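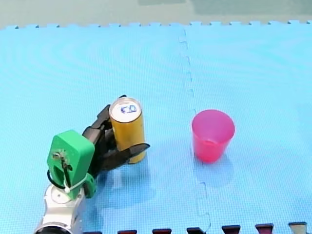

# À propos de l'Institut Skireck

L'Institut Skireck est un établissement privé de formation continue consacré aux métiers de la petite enfance. Il prépare les assistantes maternelles, les auxiliaires de crèche et les responsables de structures d'accueil à l'exercice de leurs fonctions, et accompagne les employeurs dans la qualification de leurs équipes.

## Notre établissement

Fondé par Seraina Wyss, ancienne directrice de crèche, l'Institut dispensait à l'origine un unique cycle de perfectionnement en soirée. Il propose désormais 11 parcours, dont quatre sont ouverts aux personnes en reconversion sans expérience préalable du secteur. Chaque promotion est limitée à 60 stagiaires, répartis en groupes de travail suivis par un même formateur du premier module jusqu'à l'évaluation finale.

Les enseignements se tiennent dans le bâtiment Auer, qui réunit les salles de cours, la bibliothèque professionnelle et les ateliers pratiques. Le centre de documentation Carus, situé au premier étage, est accessible aux anciens stagiaires sur présentation de leur attestation.

## Orientations pédagogiques

L'enseignement de l'Institut repose sur l'alternance. Les périodes de cours portent sur le développement de l'enfant, l'acquisition du langage, l'hygiène alimentaire, la prévention des accidents domestiques et la relation avec les familles. Les périodes de stage sont effectuées dans des structures partenaires liées à l'Institut par convention.

Une attention particulière est accordée à l'observation. Les stagiaires apprennent à consigner les faits avec exactitude, à distinguer le constat de l'interprétation et à transmettre leurs notes aux collègues qui prennent la relève. Le carnet Merko, outil interne remis à l'entrée en formation, sert de support à ce travail et fait l'objet de sept entretiens individuels au cours de l'année.

## Direction et équipe

La direction générale est assurée par Seraina Wyss. L'équipe pédagogique rassemble des éducateurs de jeunes enfants, des puéricultrices et des psychologues, qui conservent pour la plupart une activité de terrain.

## Admissions

L'admission est prononcée sur dossier, puis à l'issue d'un entretien. Les dossiers complets sont reçus jusqu'à la fin du mois de décembre pour les parcours débutant au printemps. Les demandes d'aménagement liées à une situation de handicap sont à joindre au dossier et sont examinées avec le candidat avant la signature du contrat de formation.

Page mise à jour le 2 janvier 2021.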